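4. Recording Practice for Hand-Held Grippers in Lived-In Rooms

4.1 Device identity

The Rurkier rule set grew out of a simple annoyance. In the first Vamon recordings, the file name was the only link between a video and the gripper that made it, and file names get changed. Our fix was to put the identity of the device where its own camera can always see it. Every gripper now carries a short printed label on the body with a QR code directly below it, and both must stay readable from the first second of a recording to the last. Figure 4a shows the placement, with the label 025左 (左 means "left") above the code and the yellow fingers rising clear of both. We were delighted by how much this small rule cleaned up. Of the 3065 episodes in the Ocampo release, 98 percent could be matched to a device from the video alone, with no log file open.

A label that is scratched, folded or covered by tape counts as missing. The operator replaces it before the next episode, and the old code is retired so that it can never point to two devices.

Figure 4. Textile handling in one home, views from the gripper cameras (a, b, c).
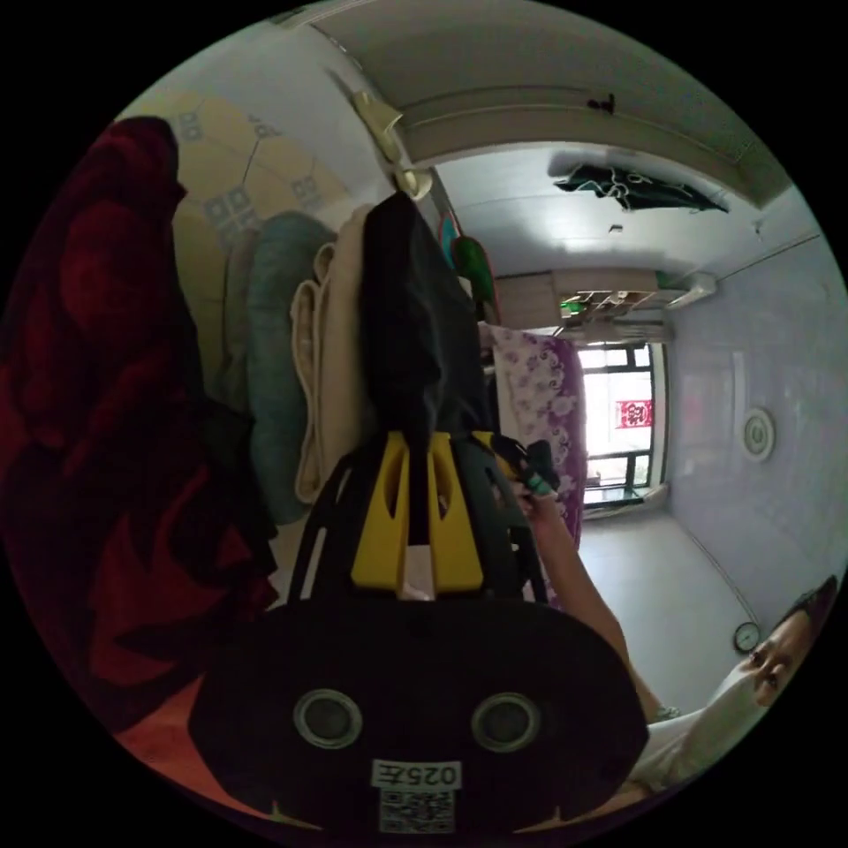 4.2 Setting up in a cramped space

Small rooms are where hand-held grippers really shine, and also where careless setup costs the most. Rule 3 asks the operator to choose a standing or seated position from which the whole work area can be reached without moving furniture. Rule 4 asks for one slow sweep toward the main light source before the first grasp, so that exposure problems turn up early. Windows are the usual trouble. We do not ask people to close the curtains, as a model trained only on even light has little to learn from an ordinary afternoon, but an episode is rejected if the fingers themselves can't be seen against the glare.

Fabric deserves its own rule, and it is our favorite of the nine. Rule 5 states that a pile is recorded as found. Operators may not smooth, sort or restack it off camera between episodes.

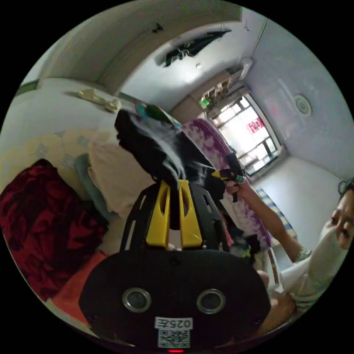

Consent and privacy are covered by Rules 6 and 7, which apply to operators as well as residents. Each adult in the home signs before recording starts and may withdraw any episode within the month. Faces are blurred in a first automatic pass and then checked by a person at Rollel. Early on, a few reviewers wanted to skip masked faces and save the time. Figure 4b explains why we said no: the white mask covers the nose and mouth, but the dark hair and the eyes are still in plain view at the right edge. The rule now says that a mask is never counted as anonymization, and we can report happily that the extra checking added very little work over 192 sessions.

4.3 Tools near the work area

Rule 8 deals with loose objects. Everyday items may stay where they are, but anything sharp within reach has to be noted in the session sheet, with its position relative to the fabric being handled. In Figure 4c a pair of scissors with black handles lies on the bed sheet, below the gripper in the person's right hand, and an entry of this type takes one line. The notes have proved wonderfully useful to groups who want to test obstacle awareness on soft surfaces.

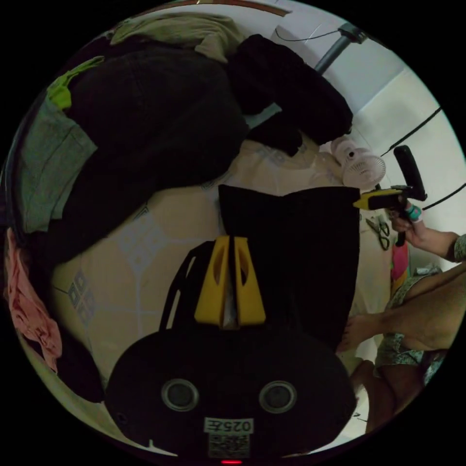
Can a session continue after a gripper has been dropped?

The session stops until the operator has checked the finger alignment and recorded a short calibration clip. Episodes made before the drop are kept. Those made after it are accepted only if the new clip agrees with the one taken at the start of the session.

Rule 9 covers handover. Raw video, session sheets and calibration clips are delivered together, and a package with any of the three missing goes back to the site unopened.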